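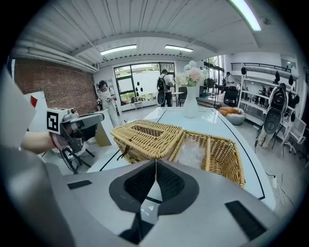
COLLECTION FLOOR CHECKS

Site: Skoderlow, ground floor
Task set: Ogura (wicker box, open and close, fill and empty)
Date of check: 12/29/22
Checked by: Eifion Gwynne
Copied to: Sunita Sachdeva, Noboru Sasaki

Marks are OK, FIX or STOP. STOP means recording stops, including the take you were just about to finish.

1. Floor and cables

1.1 Walkways clear of cable – FIX
There is cable on the floor by the table legs again. It was taped in November. The tape has since gone wherever tape goes.

1.2 Power strips out of the way of feet – FIX
One sits right beside a table leg. Please move it under the table, or at least further under than a toe can reach.

1.3 Tripod legs out of the walkway – OK
Just. Tsutomu has shins and would like to keep them.

2. Wearable rigs

2.1 Straps and buckles sound – OK
Vorton pack no. 3 has a strap end that frays. Trimmed, and noted here so that I can note it again next time.

2.2 Spare rigs on a stand or on hooks – OK
The hooks along the shelving are being used as hooks. Credit where it is due.

2.3 Wearer can take the pack off unaided – OK
Hinata Sasaki did it in 14 seconds, while telling me it was a silly test.

2.4 Headset wearers keep clear of people working at the table – FIX
Agreed in principle by everybody. Needs a line on the floor.

3. Hand-held grippers

3.1 Finger pads seated, no lifting corners – OK

3.2 Marker cubes tight, faces clean – OK
Thumbprints wiped off two of them. If the tracker can't read a cube the take is scrap, and you will hear about it from Noboru, at length.

3.3 Lens wiped before each block of takes – FIX
With the cloth. A sleeve has been seen doing this job.

3.4 Cables leave the gripper without a sharp bend – OK
Keep enough slack to reach across the box. When you feel a tug, stop and free the cable. Pulling harder teaches the model to pull harder, and we have enough of that from the Clanon set. 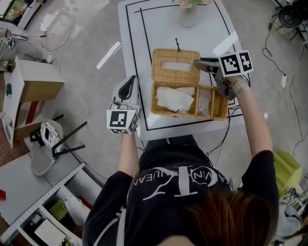
4. Table and objects

4.1 Box free of splinters and loose ends – OK
Run a finger round the rim before you start. Wicker sheds, and the bits get into the grips.

4.2 Lid opens fully and stays where it is put – OK
Lift it squarely. The hinge was never meant for 2000 openings, which is the target for this set.

4.3 Vase well back from the working area – OK
The flowers are artificial and need no water. Somebody watered them in November.

4.4 Box put in a new position between takes – FIX
A data point more than a safety one, but I had the clipboard. Three runs in a row with the box in the same spot give us one example and two copies.

5. People

5.1 Break taken after every block – FIX
Two operators carried straight on because it was going well. It goes less well when your wrist goes.

5.2 Failed takes logged as failed – OK
A dropped tissue is useful if it is labelled as dropped. Filed under good, it is a lesson in dropping tissues.

To be put right before the next block: 1.1, 1.2, 2.4. The rest by the next check. Tape is in the stores cupboard, top shelf, behind the other tape.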